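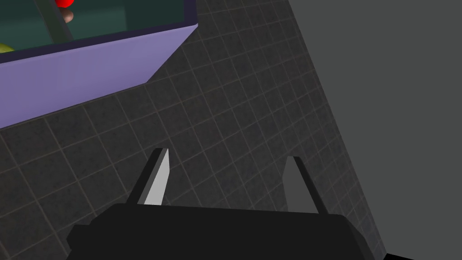

Hurkness Home Forum > Kitchens > Painting old cabinets, yes or no?

porchlight_pie
November 2020
Hello all, and thank you in advance for putting up with a long post. We moved into an old house on the edge of Dullcombe and the kitchen still has its original wood cabinets, solid as can be but a very tired orange brown. I've been quoted 900 dollars to have them sprayed, and my sister thinks I'm out of my mind to pay it when I own perfectly good brushes. I'm leaning toward a soft blue-green. Has anyone here done their own and lived happily with it afterward?

tincup_and_saucer
Oh, I love this, welcome to the club! I did mine with a brush and a little foam roller, two coats of primer and two of color, and I'm still pleased every morning when I put the coffee on. Please don't skimp on the washing. Kitchen doors hold years of grease near the handles, and paint just slides around on it. I used the Skunska satin, which levels out nicely if you leave it alone and don't keep fussing at it (I am a fusser, so I speak from experience).

oldgrumblebarn
I'll be the sour one. Good old wood should be left wood. Strip it, oil it, and it will outlast all of us, and you won't be touching up chips every spring.

porchlight_pie
I do hear you, grumblebarn, and I went back and forth on it for weeks. But these have been stained so dark in places that I doubt there's a pretty color hiding under there.

mossy_teapot

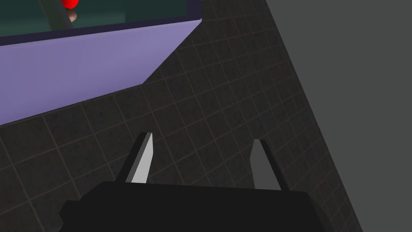
How long should the primer dry before the first coat of color?
Leave it overnight, and give it a second night if the weather is damp or the room is unheated.

My tin said 6 hours and I believed it the first time around, and I had to sand two doors right back down. Do take the doors off and lay them flat, too. I put a number on masking tape inside each hinge cup, which saved me a lot of muttering later.

oldgrumblebarn
See, sanding back doors. You don't get that with oil.

tincup_and_saucer
You get sticky doors for a month with oil, my friend! We'll have to agree to disagree again.

mossy_teapot
On color, I'd go a shade paler than you think you want. Blue-greens look much stronger once there's a whole wall of them.
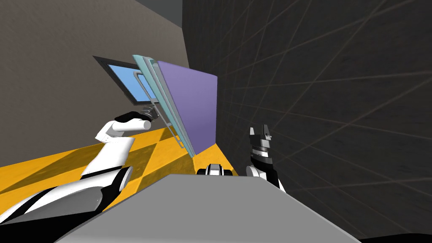
Light teal frame with a metal handle.

porchlight_pie
A pale one is winning me over. I stopped in at Bianchini for sample pots and the first door is washed and drying against the fridge. If I do it all myself, handles included, I should come in under 600, and my sister has promised to help with the sanding.

oldgrumblebarn
Fine, paint it. But leave the insides bare, would you?

porchlight_pie
Deal. The insides stay wood.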